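Bomba de calor água-água com poço: vale a pena para edifício pequeno?

Publicado em: Aquecimento e climatização

skistau_norte
Boa noite a todos. Tenho um edifício pequeno com escritórios em baixo e 3 apartamentos em cima, aquecido por uma caldeira a gás já velhota. Há um poço no quintal, furado no tempo do antigo dono, com 56 metros. Pediram-me para decidir até fevereiro se trocamos a caldeira por outra igual ou se vamos para uma bomba de calor que use a água do poço. A Gradov deu orçamento mas não mediu caudal nenhum, só olhou para a tampa. Dúvidas: preciso de licença para devolver a água? os radiadores antigos servem? e no verão dá mesmo para arrefecer com a mesma água?

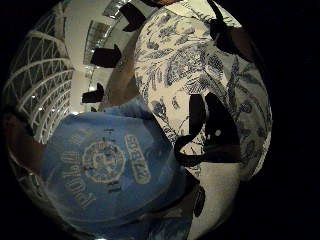
Resposta de intarasuk_frio
Vamos por partes, estou a escrever à pressa.
Caudal primeiro. Sem ensaio de bombagem não assines nada. Um dia inteiro a bombear, medir o nível antes e depois, ver quanto tempo demora a recuperar. O meu primeiro instalador tambem não quis fazer e acabei com a máquina a disparar por falta de água no pico do inverno.
Análise da água — ferro e manganês sobretudo. Se vier alta em ferro, permutador intermédio, senão entope.
Licença: captação e devolução são coisas diferentes aqui, pedi as duas. Segundo poço para devolver, longe do primeiro e a jusante. 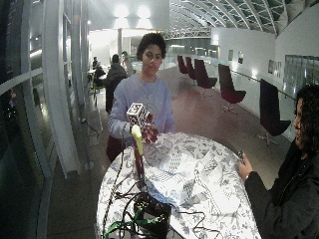

Radiadores: depende da temperatura de ida. Os meus eram de ferro fundido, grandes, e com 50 e poucos graus aguentam quase sempre. Baixa a caldeira atual para essa temperatura numa semana fria e vê se os inquilinos se queixam. Teste de borla.
Verão: dá, mas com radiadores não. Precisas de ventiloconvectores, pelo menos nos escritórios. Aí a água do poço passa só pelo permutador e o compressor fica parado. Gasta a bomba do poço e pouco mais.
Ah e a bomba submersível, pede com variador. A minha veio sem e arrependi-me logo na primeira fatura.

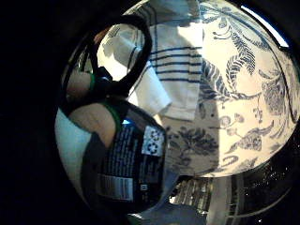 Resposta de caldeirista
Poço é complicação. Caldeira nova de condensação e acabou. Menos chatices.

Resposta de hindthorpe2
Discordo do de cima, mas depende do preço do gás que pagas. No nosso prédio em Hindthorpe gastávamos quase 700 por mês no inverno só em gás e com a bomba baixou bastante, não tenho aqui as contas certas. O que custou foi o segundo poço, ninguém o tinha posto no orçamento. Pergunta à Gradov se o preço inclui isso e a ligação elétrica, no nosso caso foi preciso aumentar a potencia contratada. Nós deixámos a caldeira velha ligada como reserva e em 2 invernos só arrancou quando limpámos os filtros.

skistau_norte
Obrigado, vou pedir o ensaio de caudal antes de mais nada. A análise da água faz-se no mesmo dia ou convém deixar correr primeiro?

Resposta de intarasuk_frio
Deixa correr. Tira a amostra no fim do ensaio, no início vem tudo turvo e o ferro dá valores malucos.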